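Closholm cell tracks, release 3

Hi, and thanks for stopping by! I put this dataset together during my second year in the lab, mostly because I was tired of emailing zip files to people. It holds time-lapse tracks of zebrafish skin cells moving in to close a small scratch, one text file per embryo.

What you get: 1314 tracks from 189 embryos. I checked 737 of those tracks by eye, start to finish (I drank a lot of tea that month). The others came straight out of Bernia, our tracking script, so treat them with a bit more care. The column called "checked" tells you which is which.

Positions are in microns and time is in minutes after the scratch. If a cell divides, both daughters get new IDs and the "parent" column points back to the old one.
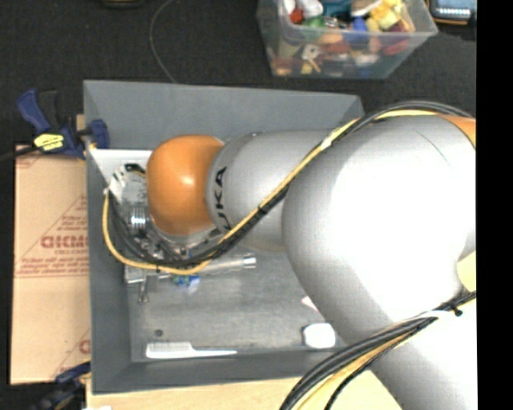
Missing time points are left blank, so please don't read them as zeros! I did that myself once and got some very speedy cells.

Known problems: the Salinas batch drifts a little to the left over the first hour. I've left it uncorrected, but the shift for each time point is in drift.txt if you want to subtract it. The Balteck batch has shorter tracks, and cells near the yolk are often lost.

Use it for teaching, papers, whatever you like, just cite the release number. Found a mistake? Open an issue and give me the embryo ID. I'm hoping to add the fin data in November.

Last updated 10/30/26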